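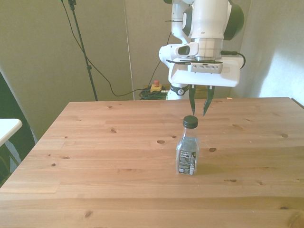
Bottle with a black screw cap on the pine table top

How to remove drink rings and marks from a pine table

Last updated December 30, 2025

Pine is a soft timber and it marks easily. Put a bottle or a glass down on it with a bit of water running down the outside, leave it there through lunch, and there's a fair chance of a ring. Most rings on a varnished or lacquered table are in the finish and will come out with very little work. Rings in bare or oiled timber take longer, and the dark ones sometimes don't come out fully.

This page covers both. It's based on looking after a Luik table for 11 years, a plain pine top with a clear finish, plus an oiled bench from the same shop. The steps should suit most pine furniture. Start with the gentlest method and only move on if the mark is still there the next day.

What you need

Soft cotton cloths (old T-shirts are good)
Dishwashing liquid
A clean tea towel with no print on it
An iron
Petroleum jelly or plain mayonnaise
Fine sandpaper and a cork block, for oiled timber only
Clear furniture wax or oil to match your finish. We use Stemcombe clear wax on the table and Tadmont 242 oil on the bench.

Work out what finish you have

Put a drop of water somewhere it won't be noticed, like the underside of an overhang or behind a leg. Wait 5 minutes. If the water sits up in a bead and wipes off without leaving anything, the timber is sealed with varnish, lacquer or polyurethane. If it soaks in and leaves a darker spot, it's oiled, waxed with a very thin coat, or bare.

A glossy top that shows reflections is nearly always sealed. Matt tops can be either, so do the water test anyway. If the table is old and has been refinished by someone else, test both the top and the legs, as they aren't always done with the same product.

Work out what kind of mark it is

White or cloudy marks are moisture caught in the finish. They can come from condensation or from a hot cup. They are the easy ones.

Dark brown or black marks have gone through the finish into the timber. Don't mistake a knot for a stain. Pine has round dark knots all through it, and anyone who has tried to scrub one off will know how long you can keep at it before you look properly. Run a fingernail over it and look at the grain. Around a knot the grain lines bend to go past it. Around a stain they go straight through.

Sticky marks are just sugar. Cola, juice and sweetened tea all dry to a tacky ring that picks up dust and looks worse than it is. Wash these off first, before deciding there's any damage underneath.

Step 1: Wash the top

Add a small squirt of dishwashing liquid to a bowl of warm water. Wring the cloth out well so it's damp and not dripping, and wipe along the boards in the direction of the grain. For a sticky ring, lay the damp cloth over it for a minute to soften the sugar, then wipe. Go over it again with plain water and dry straight away with a second cloth.

Don't use spray cleaners with bleach or ammonia. Scouring pads are out too, including the ones sold as non-scratch. On a glossy finish they leave a dull patch that catches the light from the window, and you'll be looking at that instead of the ring.

Let the table dry for a few hours before you go any further. Some pale marks fade on their own in that time.

Step 2: Try petroleum jelly or mayonnaise on white rings

Smear a thick layer over the ring, a little wider than the mark itself. Leave it overnight, then wipe it off with a dry cloth and wash the spot as in step 1. Mayonnaise works much the same way but it smells by morning, and it isn't a good idea if you have a dog.

If the ring is fainter but still there, do it again. It took two nights on the worst one we've had.

Step 3: Use a warm iron if it's still there

Empty all the water out of the iron and turn the steam off. Set it to the lowest heat. Fold the tea towel over once and lay it flat on the ring, then press the iron down on it for a few seconds and lift. Look underneath. Keep going with short presses, moving the towel to a dry part each time.

Stop after 20 presses if nothing has changed. Too much heat will soften the finish and you can end up with the weave of the towel printed in it. Don't use this method on a waxed top, as the wax will melt into the towel and leave a bare patch.

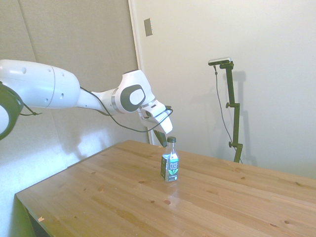
Once the mark has gone, leave the table alone for a day before putting anything back on it. The finish may still be a bit soft where the iron has been. After that, rub a small amount of clear wax over the whole top and buff it off. If you only wax where the ring was, that part will have a different sheen from the rest.

Step 4: Dark marks on oiled or bare pine

These need sanding. Fold fine paper around the cork block and sand with the grain, using long light strokes that run well past the mark at both ends. If you sand only the mark you'll make a dip, and pine is soft enough for this to happen quickly.

Vacuum the dust, then wipe with a barely damp cloth. If some of the stain is left, you can go on sanding or decide to live with it. We left two faint ones on the bench. Once it had been oiled they were hard to find.

Put the oil on thinly with a cloth, wait for the time given on the tin, and wipe off everything that hasn't soaked in. Let it dry overnight and do a second coat. Freshly sanded pine will be paler than the rest of the top, which goes a honey or orange colour with age. It does catch up, but allow a few months. A patch done in April had blended in by the end of the year.

Lay the oily cloths out flat outside to dry before they go in the bin. Oil-soaked cloths left in a heap can heat up by themselves and catch fire.

Dark marks under varnish

If the top is sealed and the mark is dark, water has got in through a scratch or a worn spot. No amount of rubbing from above will shift it. The finish has to come off the whole top, then you treat the timber as in step 4 and reseal it. That's a weekend job — more if the weather is damp — and for a small mark it's probably not worth it.

Chips along the edge

The front edge of a pine table gets knocked by chairs, belt buckles and vacuum cleaners. A small chip shows up pale against the older timber around it. Smooth any lifted fibres with a scrap of fine paper wrapped around a finger, dab on a little tinted wax with a cotton bud, and wipe off the extra. Choose a colour slightly darker than you think you need. On sealed tables, put a dab of clear varnish over the chip so that water can't get in there when you wipe down.

Larger chips can be filled with a wax stick warmed in the hand and scraped level with an old plastic card.

Keeping rings off in the first place

Coasters are the obvious answer and they do work if people use them. Cork and felt are fine. Avoid rubber or soft vinyl ones, because some of them react with the finish and leave a mark of their own.

Bottles straight from the fridge are the main problem in summer. A plastic bottle looks harmless, but the water runs down the sides and collects under the base where you can't see it. Dry the bottle with a cloth before it goes on the table, and check that the cap is screwed down properly if it's going to be carried around. Iced tea and cola leave colour as well as sugar if they get into an unsealed board, so wipe spills up straight away, including the ones that run into the joins between boards.

Wax a sealed top twice a year. Oil an unsealed one when water stops beading on it. A tin of the Stemcombe lasts us over a year, and Flikska will usually have it on the shelf next to the floor products.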